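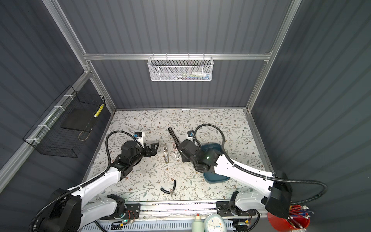
The robotics club at Canell Community College will enter the desk clearing category of the Uritz Student Automation Challenge for the first time this year. The club plans to compete with a two-armed tabletop station that students have been programming since September. Both arms work over a table lined with a white floral print, inside a bay of dark corrugated panels, and the things they practice on are ordinary desk and workshop items. At a recent practice, a pair of black-handled pliers and two clear plastic objects with pointed ends were out on the table, along with a teal container partly under the right arm.

The club meets in a ground floor lab in Grewal Hall. It has 16 active members this term, most of them in the college's two-year electronics and computing programs. A few are taking general education courses and joined after seeing the station at the fall open house.

The challenge is held each spring for student teams from two-year colleges. In the desk clearing category, a station is given a set of small objects on a flat surface and has to move them into a container without dropping any or pushing them off the table. Teams learn the object list when they arrive. Each run has a time limit, and students may not touch the station once the run has started.

Harsh Dhillon, a second-year student who leads the programming group, said the club chose the category because it could be practiced with things members already had in their bags.

"We didn't have a budget for special parts or a big field," Dhillon said. "For this one you need a table and a bunch of stuff. Everybody brings something in, and if the arms can't pick it up, that's what we work on next."

Members drive the arms by hand through a task, save the recording, and later use the recordings to train the software that runs the arms without a driver. The club has saved 569 recordings so far. Each one is reviewed by a second student before it is kept. Recordings with a dropped object are stored separately, and the programming group has not decided whether to use them.

Thin objects have taken the most time. Pens were manageable after the first few weeks, but anything that lies flat has to be approached at a low angle, and the fingers tend to press it into the table and slide off. The group changed its approach over the winter break so that the arm comes in from the side when an object is longer than it is wide. Dhillon said that helped with pliers and screwdrivers and did very little for rulers.

Small devices with smooth cases are another category the students keep going back to. One item used in practice is black, with the brand name deli printed on it and a small display that reads 50. Smooth cases can turn as the fingers close, which leaves the object at the wrong angle for the drop.

"You get it up and it's hanging sideways, and then it catches the rim," Dhillon said. "It still counts if it goes in. It just looks terrible and it costs you time."

The club keeps a log of every practice run made without a driver. In the most recent set, the station cleared the table on 74 percent of its attempts. The group's goal before the competition is 85 percent with objects it has not seen before, and members agreed that this will be harder than the number suggests. Nearly all of the logged runs used objects that also show up in the recordings.

The patterned table covering came out of a discussion last semester. Early work was done on plain white, and the software did poorly when the station was moved to another table for a demonstration. Members voted to switch to a busier print and record everything again. That set the schedule back by several weeks. The covering has picked up scratches and smudges since then and has not been replaced.
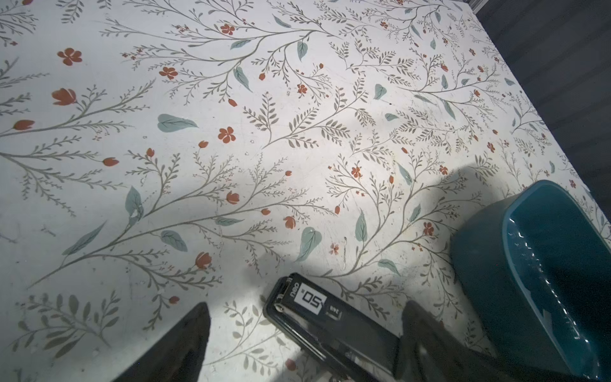 Second team planned for fall

The club also expects to split into 2 teams next fall if enough first-year students stay on. One would continue with desk clearing. The other would try the sorting category, where objects have to be placed in separate containers by type. Sorting teams are allowed a larger work area, and the club would need to build a second bay in Grewal Hall or share the current one on alternate evenings.

Parts for the present station were paid for through the student activities fund and a small equipment grant from Jodeck, a machine shop in Canell that hires from the college's electronics program. The shop has also let students use its drill press and cutting equipment. The college has not said whether the activities fund will cover a second station.

Travel is the other open question. The station has to be taken apart to fit through the lab door, and putting it back together took most of an afternoon when the club tried it in December. Members are now labeling the cables and marking the positions of both arm bases so the setup can be repeated. Competition rules give each team 90 minutes to assemble and test on site.

Until then the club is running longer practice sessions, with one hour set aside for new objects only. Students and staff at the college can leave small items in the box outside the Grewal Hall lab. The club asks for nothing made of glass, nothing heavier than a full water bottle and nothing the owner needs back the same day.

Practice sessions are open to visitors from 4 p.m. until the building closes. New members do not need programming experience.

Filed under: Campus News, Clubs & Activities, Technology

38 shares | 5 comments

Contact the newsroom | Submit a story idea | © Canell Campus News. All rights reserved. | Back to top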